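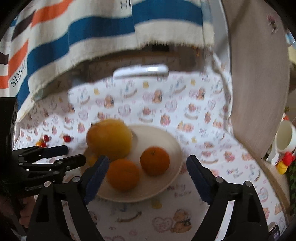
Gerrit Pillay から、左右のグリッパーを同時に閉じると皿の縁に先に当たってしまい、果物までパッドが届かない、開き幅の設定を先に読めるようにしてほしい、との指摘があった。本版では開き幅の調整を作業手順の前に移し、皿を使う場合の注意を追加した。

4. 卓上作業の準備(Durari 手持ちグリッパー 2本組)

4.1 適用範囲

本章は、Durari 2本組を両手に1本ずつ持ち、皿と卓上の間で小型の果物を移す作業に適用する。片手のみで使用する場合は4.3と4.4だけを参照すること。容器の蓋を開ける作業、および液体を入れた容器の取り扱いは第6章に記載する。

4.2 作業面の準備

1. 机の上にクロスを敷き、四辺のたるみを伸ばす。柄物のクロスを使用してもよい。
2. クロスの手前側に、手首を動かすための余白を65 mm以上確保する。
3. 皿を置く。縁の立ち上がりが低い平皿が扱いやすい。
4. 果物を皿の上と皿の外に分けて置く。大きいものは皿の奥、小さいものは手前を基本とする。
5. 作業に使わない物は、グリッパーの可動範囲の外へ移す。

注記:球形の果物は、机のわずかな傾きでも転がる。置いて手を離したときに動き出す場合は、机の脚を調整してから手順4をやり直す。

注意:濡れた果物を使用しない。水滴がパッドの溝に残ると保持力が低下する。水洗いした果物は、布で拭いて乾かしてから並べる。

4.3 パッドと締結部の点検

1. 左右のパッドを指で押し、浮きや剥がれがないことを確認する。
2. パッド表面の汚れを乾いた布で拭き取る。果汁が付着している場合は、水で湿らせた布で拭いた後、完全に乾かす。
3. リンクのねじを目視で点検する。頭が浮いているものは付属の工具で締める。
4. 爪をゆっくり全開、全閉まで動かし、途中で引っかかりがないことを確認する。

注意:ねじを締めすぎるとリンクの動きが重くなる。締めた後は必ず手順4を行うこと。動きが重い場合は、その箇所のねじを少しずつ戻して調整する。

注意:アルコール、シンナーなどの溶剤をパッドに使用しない。硬化や変色の原因になる。

4.4 開き幅の調整

1. 調整つまみを「開」側いっぱいまで回す。この位置で開き幅は100 mmになる。
2. 最も大きい果物に爪を近づけ、左右のパッドが表面に触れずに入ることを確認する。
3. 小さい果物だけを扱う場合は、つまみを40 mmの目盛りに合わせる。
4. 本体を持ち替えずに爪を閉じ、パッドの先端どうしが揃うことを確認する。

開き幅を超える大きさの果物は把持の対象とせず、障害物として皿に残す。無理に挟むと、果物が隣の果物を押して皿の外に出る。

注記:左右の本体で開き幅を変えてもよい。その場合は、どちらの手にどの設定の本体を持つかを作業記録に記入する。Hendricks 社製の旧型つまみを取り付けた本体は目盛りの間隔が異なるため、定規で実測すること。

4.5 皿への接近

1. 両手の本体を机に対して斜めに構え、爪の先端を皿の縁より高い位置に保つ。
2. 片方の爪を対象の真上まで移動する。もう一方は皿の外で待機させる。
3. 爪を下ろし、パッドの中央が果物の最も太い部分に当たる高さで止める。
4. 果物が変形しない範囲で爪を閉じる。
5. 真上に持ち上げ、皿の縁を越えてから横へ移動する。

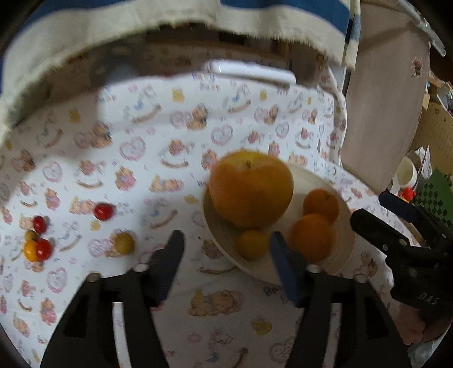 6. 置く位置の上で一度止め、果物の底が面に触れてから爪を開く。
7. 爪を完全に開いた後、真上に引き抜く。斜めに引くと、パッドの溝に果物が引っかかって転がることがある。

ミニトマトなどの小さい対象が密集している場合は、外側にあるものから順に取る。中央から取ろうとすると、爪が隣の対象に当たる。皿の縁に接している果物は、もう一方の爪の側面で軽く内側へ寄せてから把持する。

警告:左右の爪の間に指を入れない。反対の手の本体を直接手で受け取るときは、必ず両方の爪が開いた状態で行う。

4.6 休止と清掃

連続使用は600秒までとし、超える場合は本体を机に置いて手首を休める。置くときは爪を開き、パッドを机の面に押し付けない向きにする。

作業後は4.3の手順1から3を繰り返す。果物の皮の油分が付いたまま保管すると、パッドが粘つく。柑橘類を扱った日は、手順2の水拭きを省略しないこと。

4.7 症状と処置

果物が滑る:パッドの汚れと水分を拭き取る。改善しない場合はパッドを交換する(品番は付録B)。
爪の先端が揃わない:リンクのねじの緩みを点検する。左右の本体で症状が異なる場合は、先に使用頻度の高い側を点検する。
皿が動く:皿の下に滑り止めシートを敷く。爪で皿を押さえながら作業しない。
つまみが空転する:使用を中止し、Husum の修理窓口へ本体のみを送付する。パッドと工具は同梱しない。窓口の受付は水曜日を除く。

交換用パッドは左右1組で供給する。片側だけを交換すると摩耗の差で把持位置がずれるため、必ず組で取り付けること。取り付け手順は5.2を参照。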